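Slide 6, Hedvika Slanina, Lomthorpe student robotics club

(Slow down here, take a sip of water.) So, friends, these are the two arms our students have been fussing over since December, and I do mean fussing! We logged 2,235 tries among 22 students, bless them, and every one of those kids can tell you a story about cable ties.

Mention the Clarov grant. Thank the parents again. Then let folks look for a bit before moving on to slide 7.

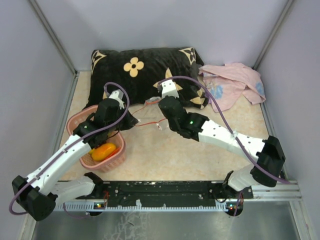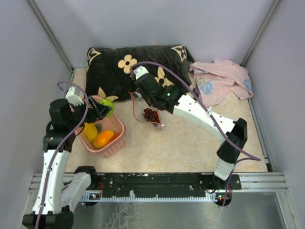
Both arms at the club's bench, with the pink basket and the black pillow.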